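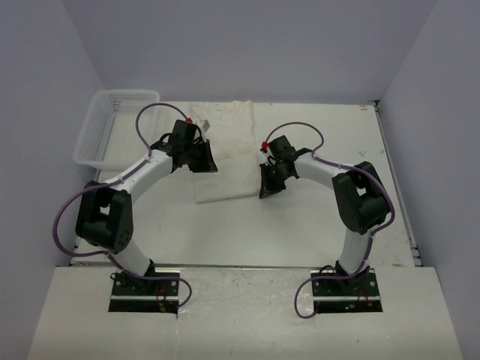
I've gone back and forth on white work surfaces for years, and I've finally come down firmly on the side of white. My old bench was a dark, stained thing that I loved dearly, and I lost more tiny black screws on it than I care to admit. On a white top you see everything! You see the dirt too, of course, so most of what follows is about living with that, plus a few bits on walls and cords that people have written in to ask me for.

## Keeping a white top white

Wipe it every evening you've used it, even if it looks fine. A soft cloth, warm water and one small drop of dish soap will handle nearly everything, and then go over it again with plain water (soap left behind grabs dust, and by the end of the week you'll have a gray haze and wonder where it came from). Dry it with an old cotton T-shirt.

For the marks that stay put:

- **Pencil:** an ordinary white eraser. Brush off the crumbs before you wipe or you'll smear them.
- **Scuffs from black rubber or plastic:** baking soda and water mixed to a paste, rubbed gently with a fingertip in a cloth. Try a corner first if your top is shiny.
- **Ballpoint:** rubbing alcohol on a cotton ball, dabbed and lifted. Don't scrub in circles, you'll just have a bigger blue spot.
- **Glue:** let it dry all the way and ease it off with an old plastic card held nearly flat.

Please leave the powdered cleanser under the sink. I used it exactly once, and I can still find that patch when the sun comes in low.

## Walls close to the work

If your work corner is boxed in on three sides, as mine is, the wall color matters more than you'd think. Bright white all the way around made my eyes tired by lunchtime. I repainted in April with a pale gray that leans a little lavender, and it's so much kinder, and it still bounces plenty of light back onto the table. Go for a washable finish. Flat paint is lovely in a bedroom, but here it will pick up every elbow and every greasy thumb.

Dust the side walls from the top down with a dry microfiber cloth before you wash them. Wet dust turns to paste and runs.

## Cords need a little slack

I used to pull every cord tight and tie it down like a roast, and I was so proud of how tidy it looked. Then the plug ends started to go. My neighbor Cosimo Sanna, who has fixed more of my lamps than I can count, got me to leave a loose loop anywhere a cord goes around something that bends or swings, and another one down by the base where it comes in. It does look a touch messier. I've made my peace with it.

Fabric hook-and-loop ties are gentler than zip ties and you can undo them when you change your mind, which I do constantly. Colored cords are a nice idea if you have several things plugged in close together. Purple shows up beautifully against white, and so does orange.

## Small screws

Put a light-colored lid or saucer down before you take anything apart, and lay the screws in it in the order they came out. If the plate you're working on has screws of different lengths, draw its outline on a scrap of paper and set each screw on the spot it belongs to. For the one that gets away (there will be one), stretch a piece of old nylon stocking over the vacuum hose and run it slowly along the floor and into the corners.

## Once a month

Move what can be moved, unplug first, and clean around the feet and bases with a dry paintbrush, a one-inch one with soft bristles. Fluff loves a cutout or the gap around a mounting plate, and a cloth only pushes it farther in. Brush toward yourself and have the vacuum running in your other hand. Then wash the brush, hang it bristles down, and go put the kettle on.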